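Ticket: Lorente cell 13, packing bench
Status: reopened, July
Site: Clurnley

Closed by Tretari yesterday as "resolved after recalibration." Reopening. The arm still stops mid-shift and asks for a person, and the person is whoever is packing on the next bench.

We were told 4000 picks between stops. The log shows 500 on a good run, then 40, then 13. Same settings each time.
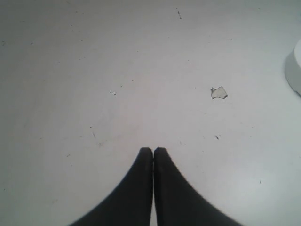
Second complaint, from the night packers. Clearing a stop isn't in anybody's job sheet, but it comes out of their rate – the Andosier count keeps running while they do it. Two have asked to go back to the old bench.

Tried so far: restart, new grip setting, bench wipe at 6 a.m. No lasting change.

Please don't close this again on a remote check. We want someone on site for a full night shift, and a straight answer on who owns the stops.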